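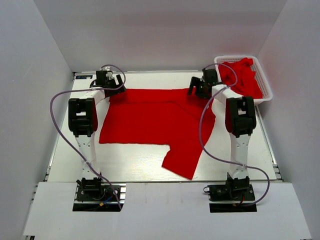 Trelleo Door Curtain, thermal lined
Product code: 537
Sold by Skindari

A heavy lined curtain for front and back doors, made to keep draughts out of the hall from October through to spring. It hangs from a pole or a portière rod and has a pencil heading with two rows of pockets, so you can raise or lower it a little to suit your floor.

The lining is sewn in at the top and sides and left open at the hem. If your door opens inwards you will need a rising rod - the Begay rod fits most doors and is sold separately.
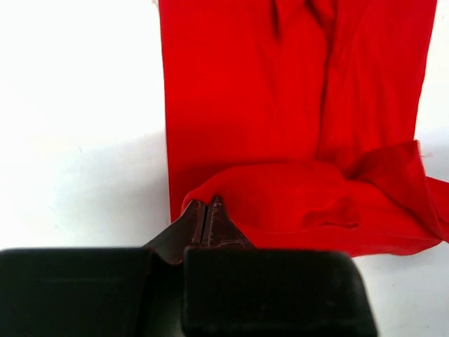 Measure from the top of the pole to the floor and add 2 cm if you want the hem to rest on the boards. We can shorten any curtain before it goes out. Allow 11 working days for this. Altered curtains can't be returned unless there is a fault.

Care: wash at 30 degrees, on its own the first time. Do not tumble dry. Take the hooks out first.

In the pack: one curtain, 17 hooks, one tie-back. Pole not included.

Customer comment
"Bought for a north-facing door in an old terrace. The hall is warmer in the evenings and the letterbox no longer whistles. Hooks are a bit stiff." - Géza Major

For fabric samples or odd sizes, ask for Evaristo Ayala at the Cademeo counter. Samples are free - please send them back when you have finished.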